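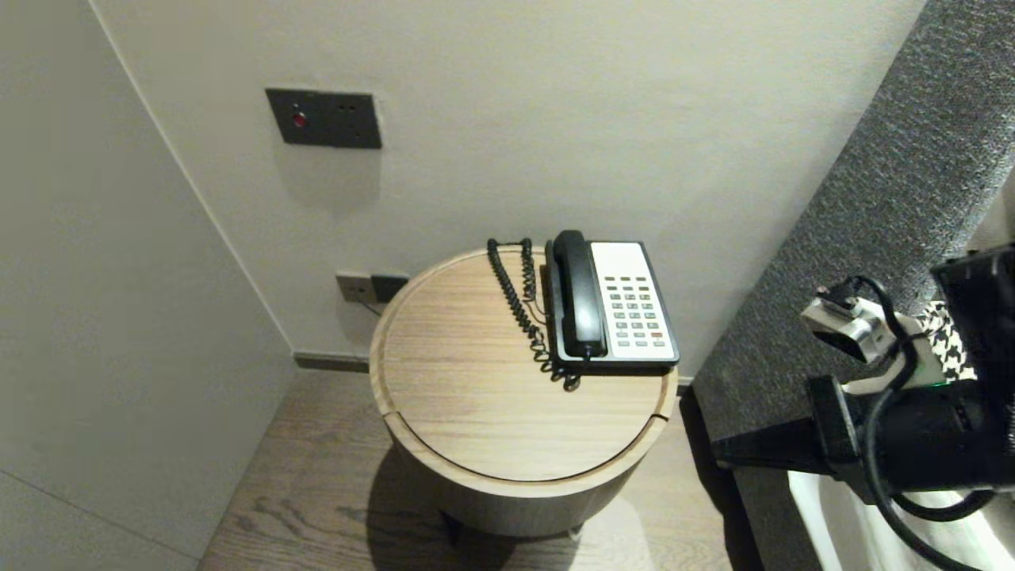 El brazo Tendon junto a la mesita redonda, con el teléfono de cable como objetivo.

Brazo Tendon, versión club
Ref. 1331
Préstamo para clubes y aulas de robótica

¡Hola! Soy Dzintra Lill y llevo el material del club de robótica de Drevville. Si has llegado a esta página, seguramente tu equipo está mirando brazos para la prueba de interiores de la liga Arkgate, así que te cuento lo que prestamos, cómo va y en qué cosas te va a hacer sudar un poco (a nosotros nos hizo sudar bastante, sobre todo el primer trimestre).

El Tendon nació como proyecto de curso. Darius Rimkutė y su grupo querían un brazo que se pudiera desmontar entero con dos llaves y que no diera miedo dejar en manos de gente de catorce años, y después de muchas versiones feas salió esta, que es la que compartimos. Las piezas son negras, con un soporte metálico plateado, y la pinza es plana, pensada para meterse en sitios estrechos. Los cables van por fuera. Hay quien los prefiere escondidos, pero yo he cambiado ya unos cuantos en mitad de una competición y te aseguro que agradeces tenerlos a mano.

Qué viene en la caja

Brazo montado y calibrado
Pinza plana, con un par de almohadillas de repuesto
Soporte de fijación
Controladora Mägi con su fuente
Juego de cables, más uno extra del que siempre se rompe
Cuaderno de prácticas impreso (con notas a lápiz de otros equipos, ¡no las borres!)

Datos para los que preguntáis siempre lo mismo

Alcance: 60 cm
Peso del brazo sin soporte: 1586 g
Ancho de imagen de la cámara: 1280 píxeles
Programación: bloques o Python, lo que prefiera tu grupo

Para qué lo usamos

La prueba de Arkgate pide manipular objetos corrientes en una habitación normal, con su cama, su mesilla y sus enchufes, y ahí es donde un brazo que en el taller parecía un genio se te queda pasmado delante de un cojín. Nosotros practicamos con muebles de verdad desde el segundo mes. El teléfono de sobremesa es mi ejercicio favorito: auricular negro colgado en su sitio, teclas pequeñas y un cable rizado que se enrosca por la mesa como le da la gana. La tarea básica es coger el auricular y volver a colgarlo. Suena facilísimo, ya verás.

Lo que más cuesta es el cable. Los chavales planifican el agarre, cuidan la altura, y se olvidan de que el auricular va atado a algo. Mi consejo es que al principio levantéis muy poco y muy despacio, y que alguien del equipo se dedique solo a mirar el cable y a gritar «¡para!» cuando haga falta. También ayuda trabajar sobre una mesa redonda con reborde como la nuestra, de madera clara. Eso sí, el reborde tiene su trampa, y si entráis con la pinza demasiado baja os lo vais a comer. Dejad margen en el punto de aproximación y bajad al final.

Otra práctica que da mucho juego es pulsar teclas. Para eso cerramos la pinza y usamos la punta como dedo. Una tecla grande la acierta cualquiera; marcar un número entero sin saltarse ninguna ya es otra historia, y el grupo de Darius tardó hasta agosto en conseguirlo de forma repetida.

Lo que me gusta y lo que no

Me gusta que aguanta. Se monta rápido, se entiende mirando y los alumnos nuevos le pierden el respeto (en el buen sentido) en una tarde. La controladora Mägi arranca sin dramas y guarda las posiciones aunque la apagues.

Me gusta menos la muñeca, que tiene algo de holgura cuando lleva muchas horas de uso. Se corrige apretando los dos tornillos laterales, viene explicado en el cuaderno. Y con telas oscuras y moteadas, tipo cabecero tapizado, la cámara se nos lía con la pinza negra. Nosotros pegamos una tira de cinta clara en la punta durante los entrenamientos, pero ojo, que el reglamento obliga a quitarla en la prueba.

Cómo pedirlo

El préstamo es para clubes, institutos y equipos inscritos en la liga. Escríbenos desde el formulario con el nombre del equipo, la persona adulta responsable y las fechas que te vienen bien. Pedimos una fianza, que se devuelve cuando el brazo vuelve a casa con todas sus piezas, y una hojita contando qué habéis probado y qué se os ha resistido. Esas hojas son oro, de ahí salen casi todos los cambios del cuaderno.

Si podéis acercaros a Drevville a recogerlo, mejor que mejor: os hacemos una demo, tocáis el brazo antes de llevároslo y de paso nos conocemos. Si no, lo enviamos en su maletín, con los portes a cargo del equipo.

Disponibilidad: dos unidades libres, una en revisión
Ficha actualizada: 15/2/24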